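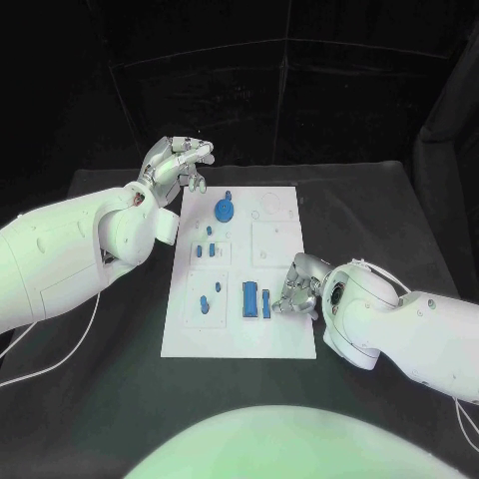
How often should you re-zero the hands on a two-armed robot? Every Friday if it runs daily, and again after any knock to a wrist, however small.

I've been looking after the pair at our Cavham workshop since April and I've got the routine down to something I can do before my tea goes cold (nearly). I use the white peg board with the blue parts for it, as small pegs show up a bad finger very quickly!

Start with the power off and follow every cable with your hand, from the wrist back to the wall. You want slack at the elbow - enough for a full bend, but no loop that a finger could hook. Then wipe the wrist lenses with a dry cloth. Ridwan Hidayat uses his sleeve. Please don't.

Power up, send both arms home and wait 2 minutes for the joints to settle. Run the zero routine on the left hand first, then the right, never both together, or the log gets muddled and you'll be doing it all over again.

Now try the gear. Bring one hand down over it slowly and stop short of touching. If the fingertips sit more than 2 mm off where the screen says they are, redo that hand. I allow myself 3 goes before I get the screwdriver out and check the wrist bolts.

Save the offsets under a new name and keep the old file as well.

Filed under: Workshop > Robot arms > Upkeep

Recent posts
Routing cables through a Geroson elbow
Printing your own peg boards
Notes from the Florkbridge open day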